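Trying out a four-fingered hand before you trust it with a real job

I love this part of a build. A new hand goes on the arm, and for an afternoon you get to find out what it's good at! Rehema Barasa and I wrote these steps while comparing two hands, which we call Sesell and Orent, and we've used them on every hand since.

1. Start over a bare patch of worktop. Bring the hand in slowly, fingers pointing down, and watch through the wrist camera. Check that the thumb doesn't hide the fingertip you care about most, and look for glare near the fingers, as it can wash out a pale surface completely.
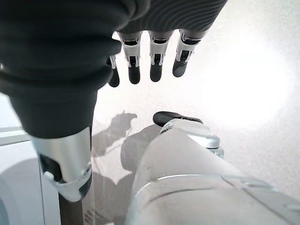 2. Close and open the fingers 20 times at low speed with nothing in them. Listen for any joint that lags. Orent had one that stuck on the way back, and a small change in the controller settings sorted it.

3. Move on to objects. Begin with a soft block, then a cardboard box, then something smooth and round. Give each one 10 tries and write down every slip, even the tiny ones (we keep ours in a log called Skedemano).

4. Only now try a proper task. Ours is fetching things from a medical cart. 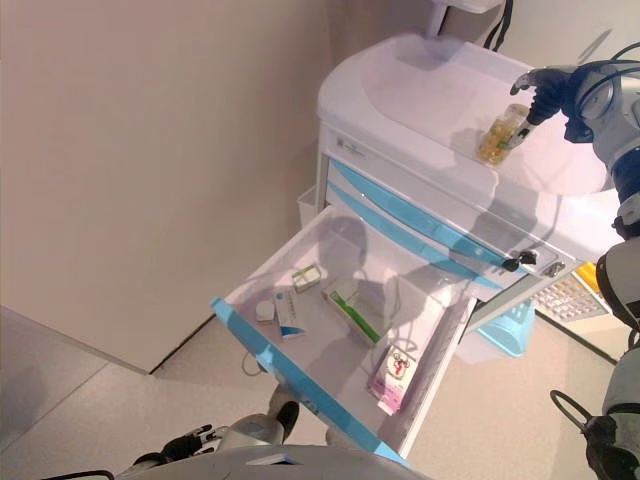

Grip force is where the two hands really part company, and it's worth spending most of your time here. Set it low and raise it a little between tries. A glass jar of capsules on the cart top is a lovely test, with the fingers wrapped round the side, and the tube and boxes in the open drawer make a good next round with much less height to work with. Save your settings after each object, or you'll be doing it all again in July like we did.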